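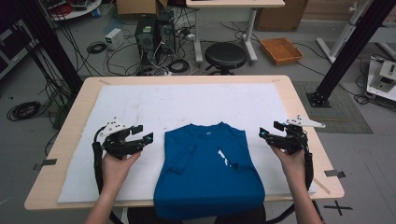 How does Humia learn to fold?
By copying people, bless them. Kelly Whiteley and the rest of us fold shirts with a pair of hand-held grippers, and the method learns from those recordings - no robot arm needed at that stage.

How many folds did you record?
We trained on 1,775 and kept another 100 back for testing.

Does it work on trousers?
Not very well yet, I'm afraid! Xolani Adams is looking into it, and we do hope to have something to share in April.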